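In praise of the second-hand T-shirt

I have bought new clothes exactly twice in the past 12 months, and both times it was socks. Everything else came from the charity shops on Hungate, and I can't tell you how much happier my wardrobe is for it!

What I love most is the T-shirts. A shirt in a high street shop has had no life yet. A shirt on a rail for 50p (there's still a 50p rail, right at the back, past the jigsaws) might have been to a festival, a fun run, a works outing to Stekside in the rain. Somebody picked it, wore it and passed it on, and now it gets another go with me.

People tell me the good stuff has all gone online, and yes, some of it has. But you can't rummage on a phone. You can't feel that a cotton has gone properly soft, or find a jumper you'd never have thought to search for – mine is orange, hand-knitted and slightly mad.
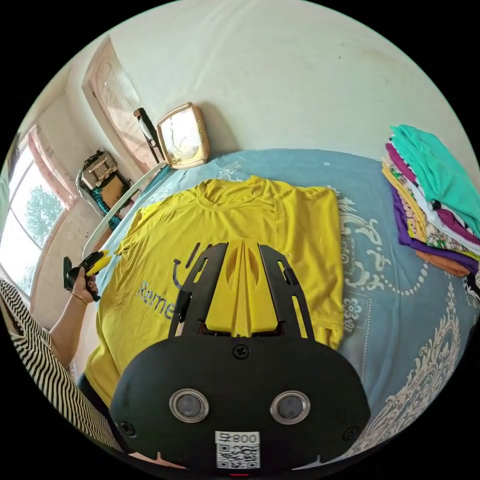
What the council could do

Our town sends far too many clothes to the tip, and I'd love to see a swap day every July in the old Jemer building, with rails out on the pavement and a mending table by the door. It wouldn't need much money. The hall is dry, it has good light and there's a bus stop outside.

I'd also like schools to teach darning again. I learned at 40 from a library book and was hopeless for a fortnight, then suddenly I wasn't, and I've since rescued 2 cardigans and a pair of gloves. The wool came from Hungate too, in a carrier bag with the needles still in it.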